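Stoffbeutel mit Kordelzug: wie kriegt ihr die dauerhaft zu?

Forum > Haushalt & Ordnung > Nähen, Flicken, Aufbewahren

fadenlauf_77
Hallo zusammen, ich bin gerade dabei, unsere Vorratskammer von Plastiktüten auf Stoffbeutel umzustellen, ungebleichte Baumwolle, oben Tunnelzug mit so einer hellen Kordel drin.

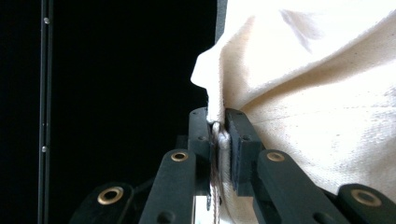

Jedenfalls nervt mich die Kordel. Ich ziehe zu, mache eine Schleife, und zwei Tage später steht der Hals wieder halb offen und im Regal liegen Linsen. Der Stoff ist ziemlich fest und will immer zurück in seine Form, und das Bändchen ist so dünn, dass es im Tunnel rutscht wie nichts. Ich habe 10 Stück davon (Pevero, gab es im April im Angebot) und möchte die ungern alle wieder weggeben.

Kordelstopper aus Plastik will ich eigentlich nicht, davon wollte ich ja gerade weg. Hat jemand eine Idee? Und wascht ihr die Dinger vorher? Auf dem Etikett steht 30 Grad, das kommt mir für Lebensmittel wenig vor.

Liebe Grüße aus der Krümelkammer

moppelkotze_adé
Oh ja, das Linsenproblem! Bei mir waren es Graupen, die finde ich heute noch hinter der Fußleiste.

Ich drehe den Beutelhals erst ein paar Mal um sich selbst, so richtig stramm, und wickle die Kordel dann zweimal drumrum, bevor ich die Schleife mache. Dann hält nicht mehr die Kordel allein, sondern der Stoff klemmt sich selber fest. Bei dickem Canvas muss man etwas würgen, aber das geht.

Johannes Zulu
Eindrehen leiert auf Dauer den Tunnel aus, würde ich lassen. Vor allem bei Beuteln, wo die Kordel nur auf einer Seite rauskommt. Da zieht dann alles schief und irgendwann reißt die Naht am Loch.

Besser: zweite Kordel von der Gegenseite einziehen. Also eine kommt links raus, eine rechts, an beiden gleichzeitig ziehen. Das schließt gleichmäßig und durch die doppelte Reibung rutscht es viel weniger. Sicherheitsnadel ans Ende, durchfummeln, verknoten, fertig. Dauert pro Beutel keine fünf Minuten, wenn man den Dreh raus hat.

moppelkotze_adé
@Johannes Zulu also meine drehe ich seit Jahren ein und da leiert gar nichts. Kommt vielleicht auf die Naht an? Meine sind selbst genäht, mit doppelter Steppnaht am Ausgang.

Johannes Zulu
Selbst genäht ist was anderes. Bei gekauften ist der Ausgang meistens bloß ein Schlitz in der Seitennaht, kurz verriegelt, wenn überhaupt. Schau dir mal einen von innen an, da wird einem anders.

fadenlauf_77
Hab gerade nachgeschaut: Schlitz in der Seitennaht, und an zwei Beuteln hängen da schon Fäden raus. Uff. Also wohl wirklich die zweite Kordel. Muss ich dafür auf der anderen Seite die Naht auftrennen? Da ist bei mir nämlich zu.

Johannes Zulu
Ja, einen guten Zentimeter auftrennen, aber nur im Tunnelbereich. Dann die Kanten mit ein paar Handstichen sichern, quer über die Naht, ober- und unterhalb der Öffnung. Und wo die Fäden raushängen, gleich dasselbe machen, bevor es weitergeht.

Knopfkiste
Ich misch mich mal ein, weil ich finde, ihr macht es viel zu kompliziert. Nehmt eine andere Kordel! Die mitgelieferten sind fast immer so glatt gedrehtes Zeug. Ich hab bei mir überall Baumwollkordel in 4 mm eingezogen, geflochten und ein bisschen rau, die von Chauke, 100 Meter auf der Rolle (reicht für die ganze Verwandtschaft und noch für die Tomaten). Seitdem geht da nichts mehr von alleine auf. Einfach die alte Kordel mit der neuen zusammennähen, nicht knoten, und einmal durchziehen. Ihr braucht nicht mal eine Sicherheitsnadel.

fadenlauf_77
Zusammennähen statt Knoten, darauf wäre ich nie gekommen, danke! Ich hab beim letzten Mal mit dem Knoten im Tunnel festgesteckt und dann vor Wut alles rausgerissen.

Holzlöffelfee
Guten Morgen in die Runde. Zum Waschen hat noch keiner was geschrieben: Ich wasche rohe Baumwolle beim ersten Mal immer bei 60, egal was auf dem Zettel steht. Die laufen ein, ja, aber lieber einmal ordentlich als jedes Mal ein bisschen. Und dieser Geruch nach Lager und Sack geht dabei raus. Weichspüler bitte weglassen, den schmeckt man sonst im Reis.

Ach so, und die kleinen dunklen Pünktchen im Stoff gehen nicht raus, da braucht ihr gar nicht zu schrubben. Das sind Schalenreste von der Baumwolle, die gehören bei ungebleichter Ware dazu. Meine Schwiegermutter hat damals einen ganzen Nachmittag mit Gallseife davor gesessen.

Knopfkiste
60 Grad bei Beuteln mit 30er-Etikett würde ich nicht pauschal empfehlen. Mir ist so ein Satz mal so eingelaufen, dass der Tunnel Wellen geschlagen hat und die Kordel gar nicht mehr lief. Dann lieber 40 und hinterher heiß bügeln, das reicht mir für trockene Sachen völlig.

Holzlöffelfee
Dann war die Kordel mit drin, oder? Die muss vorher raus! Wenn Stoff und Kordel unterschiedlich einlaufen, gibt das genau diese Wellen.

Knopfkiste
Äh. Ja, die war drin.
Trotzdem bleibe ich bei 40 :-)

sauerteig_sepp
Frage am Rande, wofür nehmt ihr die Beutel überhaupt? Mehl im Stoffbeutel käme mir nie ins Haus. Erstens staubt es durch, zweitens Motten. Wir hatten die einmal und ich sag euch, die sind durch jeden Kordelzug durchspaziert, da könnt ihr drehen und wickeln und zweite Kordeln einziehen, wie ihr lustig seid. Bei mir ist alles Lose im Glas mit Gummiring. Beutel nur für Brot, Zwiebeln und Kartoffeln.

moppelkotze_adé
Sepp hat bei Mehl schon recht. Linsen und Bohnen hatte ich aber immer im Beutel und nie Motten. Nüsse würde ich auch nicht reintun.

sauerteig_sepp
Noch nie Motten. NOCH.

fadenlauf_77
Danke Sepp, jetzt juckt es mich überall. Mehl ist bei uns schon in Dosen, in den Beuteln sind Linsen, Kichererbsen, Brot, Zwiebeln, und in einem die Wäscheklammern. Vielleicht kommen die Hülsenfrüchte dann doch noch ins Glas. Platz hätte ich, wenn ich endlich mal das Fach mit den Marmeladengläsern ausmiste, von denen angeblich noch alle gebraucht werden.

kellerassel
Für Zwiebeln übrigens gar nicht ganz zuziehen, die wollen Luft. Ich hänge den Beutel an der Kordel an einen Haken und lasse oben eine Handbreit offen. Bei Kartoffeln genauso, nur dunkel muss es sein. Ich hab dafür die großen von Drullora, die sind dicker gewebt und lassen weniger Licht durch. Kosten leider auch entsprechend.

Johannes Zulu
Beim Aufhängen hängt aber das ganze Gewicht an der Kordel und damit am Schlitz. Mit zwei Kilo Kartoffeln würde ich das nur mit verstärkter Öffnung machen. Oder gleich eine Schlaufe aus Köperband hinten an den Saum nähen.

kellerassel
Hängt seit zwei Wintern, hält. Aber die Schlaufe ist eine schöne Idee, dann zieht sich der Beutel auch nicht jedes Mal von selber zu.

fadenlauf_77
So, kurzer Zwischenstand! Ich habe gestern Abend zwei Beutel umgebaut. Einen mit der zweiten Kordel nach Johannes, einen nur mit rauerer Kordel nach Knopfkiste (hatte noch einen Rest geflochtene von Dallier in der Schublade, wusste gar nicht mehr woher). Beide mit Linsen gefüllt und auf den Kopf gestellt. Der mit den zwei Kordeln ist beim Schütteln dicht geblieben, aus dem anderen kamen ein paar raus, aber kein Vergleich zu vorher. Das Auftrennen war allerdings eine Fummelei, ich hab einmal in den Stoff geschnitten und gleich mitgestopft.

Für die Linsen mach ich wohl zwei Kordeln, fürs Brot reicht mir die rauere. Die Wäscheklammern dürfen bleiben, wie sie sind.

Knopfkiste
Dein Rest von Dallier, ist der gewachst? Die hatten mal so eine gewachste, die hält super, darf aber nicht in die Wäsche.

fadenlauf_77
Fühlt sich nicht so an, eher wie Schnürsenkel. Ich zieh sie vor dem Waschen sowieso raus, das hab ich jetzt gelernt.

Holzlöffelfee
Und mach an die Enden einen dicken Knoten, bevor du den Beutel das nächste Mal aufziehst, sonst verschwindet dir die Kordel im Tunnel und du fängst von vorne an.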